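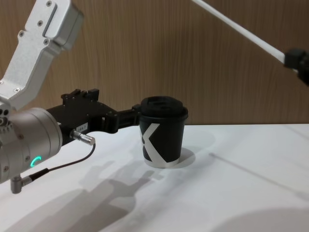

Cómo preparar vasos de papel para llevar: llenado, tapado y entrega

Procedimiento para bebidas calientes servidas en vaso de papel con tapa. Se aplica a puestos de café pequeños, salas de reuniones y mesas de autoservicio. Las cantidades corresponden a la mesa que montamos en la cafetería Siriwardena, con vaso pequeño de 300 ml de capacidad hasta el borde. Con otro formato hay que recalcular los volúmenes del apartado 2.

1. Material

– Vasos de papel y tapas del mismo diámetro de boca.
– Jarra con pico estrecho o termo con grifo.
– Termómetro de sonda.
– Paño seco y paño húmedo, separados.
– Bandeja plana o portavasos.
– Cubo para líquidos y bolsa para restos.

El diámetro se mide de borde exterior a borde exterior. Dos vasos de distinta capacidad pueden compartir tapa si la boca coincide, y dos vasos de igual capacidad pueden no compartirla. Antes de abrir una caja conviene probar una tapa sobre un vaso vacío. Si entra sin resistencia, queda floja. Si hay que deformar el borde para que entre, es pequeña.

2. Volumen de llenado

El vaso no se llena hasta el borde. Se deja una cámara libre entre la superficie del líquido y la tapa, de un dedo como mínimo. En un vaso de 300 ml eso equivale a servir unos 250 ml de café solo. Con leche espumada la cámara se mide desde la parte superior de la espuma.

Para una jornada larga el cálculo es directo: número de servicios por volumen servido, más una reserva. Una jarra de 2,000 ml da ocho vasos justos a 250 ml, sin margen para derrames. Dos jarras, 4,000 ml en total, dan quince con reserva suficiente. En las hojas de pedido de Redar los millares van con coma, y mantenemos aquí la misma notación para que las cifras se puedan cotejar.

3. Preparación de la mesa

Superficie lisa, nivelada y despejada en la zona de servicio. Un vaso cónico tiene la base más estrecha que la boca y, una vez lleno, el centro de gravedad queda alto. Cualquier cable, pliegue de mantel o servilleta bajo la base lo desequilibra.

Distribución recomendada, de izquierda a derecha para una persona diestra:

a) Pila de vasos, boca abajo.
b) Zona de llenado.
c) Tapas, en su funda, abierta solo por un extremo.
d) Zona de entrega.

La pila de vasos no debe pasar de 29 unidades. Por encima de esa altura se inclina al extraer la última pieza, y los vasos del fondo quedan encajados. Si dos vasos no se separan, se gira uno respecto al otro un cuarto de vuelta. No se tira del borde: el rizo se abre y la tapa deja de cerrar.

4. Llenado

Colocar el vaso sobre la mesa. No llenar en la mano.

Comprobar la temperatura en la jarra, no en el vaso. La sonda puede marcar el recubrimiento interior.

Verter contra la pared, con el pico a poca altura. El chorro al centro levanta salpicaduras que manchan el borde y dificultan el cierre.

Detener el vertido al llegar a la cámara libre y esperar a que la superficie se estabilice.

Secar el borde con el paño seco si ha caído alguna gota. Con el borde mojado la tapa parece cerrada y se suelta al inclinar el vaso.

5. Tapado

Apoyar la tapa plana sobre la boca, con el orificio de beber en el lado opuesto a la costura vertical del vaso. En la costura el papel va solapado y el borde tiene un escalón; si el orificio cae encima, gotea por ahí.

Presionar primero el lado más alejado y avanzar por los dos costados a la vez hasta el lado más próximo. Se nota un encaje en cada tramo. No presionar en el centro de la tapa.

Comprobación: recorrer el contorno con la yema del pulgar. Un tramo levantado se percibe como un escalón. En ese caso se retira la tapa y se repite con otra.

6. Agarre y traslado

El punto más rígido del conjunto está justo debajo de la tapa, donde el rizo del borde refuerza la pared. Se sujeta por ahí, con presión moderada. A media altura la pared cede, reduce el volumen interior y empuja líquido por el orificio. Levantar por la tapa no es admisible aunque el cierre sea bueno.

Elevar en vertical, trasladar a poca altura y posar la base completa antes de soltar. Si se posa primero un canto, el vaso gira sobre él.

Para más de dos vasos, usar bandeja o portavasos. En el portavasos los huecos se cargan en diagonal para mantener el equilibrio.

7. Diseño impreso y orientación

En vasos con gráfico, el motivo se orienta hacia quien recibe. En los oscuros con motivo claro, los goteos de café se ven sobre todo en la parte clara, de modo que se repasa esa zona con el paño húmedo y enseguida con el seco. El papel no debe quedar mojado.

8. Fallos habituales

Goteo por el borde: tapa de otro diámetro, borde mojado u orificio sobre la costura.

Tapa que salta: cámara insuficiente o presión en el centro al cerrar.

Base reblandecida: líquido retenido demasiado tiempo. Cambiar el vaso; poner otro por fuera solo oculta la fuga.

Vaso ovalado: almacenamiento con peso encima. Descartar toda la funda.

9. Almacenamiento y retirada

Guardar vasos y tapas en seco, en la funda original y lejos de la máquina. Los del almacén de Tistisbridge se rotan por orden de entrada – la funda más antigua, delante.

Para la retirada, vaciar el líquido en el cubo, separar la tapa y apilar los vasos usados. La clasificación depende del recubrimiento y de las normas locales; la indicación figura normalmente en la caja del proveedor.

Procedimiento revisado en marzo por Kamrul Khan. Cambios respecto a la versión anterior: altura máxima de pila (apartado 3) y posición del orificio (apartado 5).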